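Blocks on the Long Table: Gallery

Reading time: 6 minutes

We use cookies to remember your language and to count visits. By staying on this page you accept them.

I am Oranuch Ratanaporn and I take care of the pages of our small block collection in Drasirberg. Many visitors have written to ask for more pictures of the wooden table and of the colored cubes, so this gallery is for them. I have put the pictures first and my notes after them, because I know that most people come for the pictures.

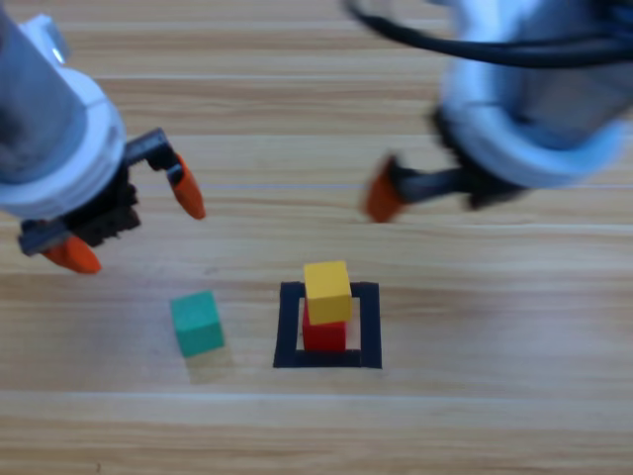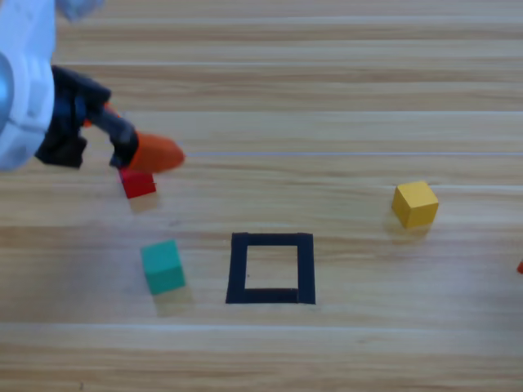
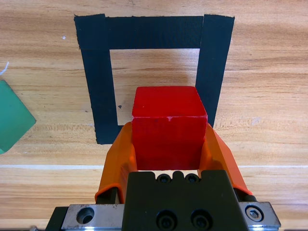 The light wooden table, with its grain running from side to side. The red cube is in the second and third pictures, and the teal-green one is near it in the second.

About the table

The table is older than the collection. Somkiat Saengthong put it together from boards which were left from a floor in his mother's house, and he sold it to us for 2230 baht, with the condition that we never paint it. We kept this promise. I have been asked several times if the stripes are printed. They are the real grain of the wood, and in every board the pale stripes and the darker stripes take turns. If you look at the first picture you can find the faint lines where one board meets the next. In my opinion these seams are the most beautiful part of the table, although Somkiat says they are the part he would do again if he had the time.

In the second picture there is some glare on the wood. The surface has only a soft shine, but it is enough to catch the light. We have tried a gray cloth under the blocks and we did not like it. The colors became heavy, and the smallest blocks sank into the folds. On bare wood each cube has its own place and a clean edge.

For care we use a thin layer of oil every May. First the table is wiped with a cloth that is almost dry, then the oil is put on along the grain, never across. It must rest for one night. The first year I was not patient and I put the blocks back after two hours. Some of them left square marks, which I removed with very fine paper and a lot of regret.

About the red cube

The red cube in the third picture is an old friend. It has a small pale mark on its upper edge, a nick or maybe only a scuff, and a tiny dark speck on the front. I could have chosen a perfect cube for this page. I prefer this one, because I can recognize it when all the reds are together in the tray. The top looks lighter than the front side. It is the same color on each side, only the light is different, and I write this down because a visitor once believed that we sell cubes with two reds.

We do not sell cubes at all, by the way. Please stop sending orders to the museum address.

About the teal-green cube

In our list this color is called "Cesex green", after the street where we found the first box. It is not easy to photograph. On the top it goes toward mint, and on the side it becomes much deeper. My printer makes it blue. On some telephones it is almost gray. The second picture is the nearest I have seen to what my eyes see on the table, and I am thankful for this.

Red and teal-green are the pair I would recommend to a person who begins to collect. They are far enough from each other that even a tired person at nine in the evening will not mix them up. Orange and red are harder under our lamps, and yellow on this wood almost disappears.

How we keep them

The collection has now more than 200 blocks. They stay in flat trays with low walls, one color in each tray, in the cabinet which we call Stindley. (The name was on a paper label inside the door when we received it. I have searched for a furniture maker with this name and I have found nothing. If you know something, write to me.)

When we take blocks out to the table, we follow a few habits:

- Clean hands, no hand cream.
- Blocks are put down, not dropped. The edges suffer first.
- A block goes back to the same tray where it was before.
- No cups on the table. Tea is allowed on the window shelf.
- If a block has a new mark, it is written in the notebook with the color and the side.

The notebook is now at page 95. It is not very interesting to read, but I will copy one entry here so you can imagine it: "Yellow, big. Corner a little soft. Perhaps already from the Awasthi box."

The Awasthi box is the second large box that came to us. It arrived without a letter inside, only the name on the lid, and the blocks in it were wrapped one by one in pages from a school book of geometry. We have kept the pages also. Somebody had solved the exercises in pencil, most of them correctly.

Questions from letters

Can children touch the blocks?
Yes, in the afternoon, together with an adult. The bigger cubes only. The small ones are easy to lose between the floor boards and we have already lost two greens in this way.

Why is the table so empty?
There is always a large area of wood with nothing on it, for example in the lower part of the first picture. I like it so. When too many blocks are out at the same time, I see a heap of colors and I do not see any single block anymore.

What do you use to clean the cubes?
A soft brush, dry. For sticky spots, a corner of a cloth with a drop of warm water. I do not recommend alcohol. It took away the shine from one side of a blue cube, and this was my mistake.

Can I use the pictures?
For school and for private use, yes. Please write "Drasirberg block collection" next to them. For a book or a calendar, ask me first.

Corrections

In the older version of this page I wrote that the table has five legs. It has four. The fifth is a piece of broom stick which Somkiat put under the middle one winter, and it has since been taken away.

I also wrote the name of the green color with two letters s. A kind reader from the same street has corrected me.

More pictures of the trays will come when the cabinet door is repaired. The hinge is ordered, and until it arrives the door has to be held open with one hand, so it is difficult to work there alone.

Contact: Oranuch Ratanaporn, Drasirberg block collection | © Drasirberg block collection, all rights reserved | Back to top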